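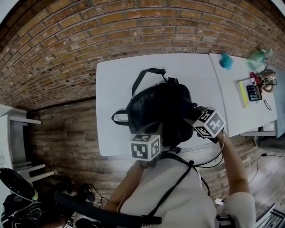 Okay, stage fright dreams! I want to start with the one Rocío Sosa told on the radio in February, because it's my favorite and it sets up everything else tonight. She's walking out to sing, the band is already playing, and she's got the wrong bag with her. Just a plain black backpack, like the one lying on the white table up there. In the dream she knows her lyrics are inside, and the zipper goes on and on and never opens. Let people laugh. Then play the clip (30 seconds, stop before the host talks over her).

Ask for hands: who here has had a dream like that? Wait for it. Musicians in the room usually go up first.

Next, Maximiliano Ulloa. Quick intro for anyone who missed the Tomden years - he sang lead, wrote most of the second album, and left right before the big tour. His dream is the opposite of Rocío's. Everything works. The sound is perfect, the crowd is singing, and he slowly notices they're singing somebody else's song. He told that story in two interviews, four years apart, and the song changed! First time it was a lullaby, second time it was a jingle for a furniture store. I love this. Don't explain it, just read both quotes back to back and let people enjoy the difference.

(Drink water. I always forget.)

Now the part I'm most excited about, which is what singers do with these dreams once they're awake. "Tedum" is the big one. Oriana Navarrete wrote it in a hotel bathroom at 4 in the morning so she wouldn't wake up her drummer, and if you listen to the demo you can hear the fan running the whole way through. She dreamed she'd forgotten how to count in a song. So the track has no count-in, it just falls in on the second word of the line, and the first time I heard it I thought my player had skipped. Play the demo first, then the album version. Demo is file 2 in the folder. Turn it up, it's quiet.

Point out the fan. People love the fan.

If we're running long, skip the Prostument section and go straight to Védís. If we have time: Prostument were a five-piece who put a question in their fan newsletter asking for nightmares about concerts, and they got 80 replies. They made the replies into one long spoken piece, and it's funny and a little sad and some of it rhymes by accident. Read the one about the escalator. Read the one from the guy who dreams he's the encore.

Védís Ragnarsson. Slow down here. She's the only one of the group who says she misses her nightmare. She had it before every show for years, the one where the curtain goes up on her childhood kitchen, and then it stopped, and she says the shows got easier and she had to find some other way to get nervous. Her word was "homesick." Give that a second before moving on.

Then questions. Someone will ask about Baltasar Maldonado and the falling piano. Yes, he has told that one as a dream and also as a thing that happened in rehearsal, and no, I don't know which! I wrote to him and he sent back a very nice postcard with a piano on it. Bring the postcard.

Close with the full "Tedum," lights down, and let it play out to the end while people get their coats.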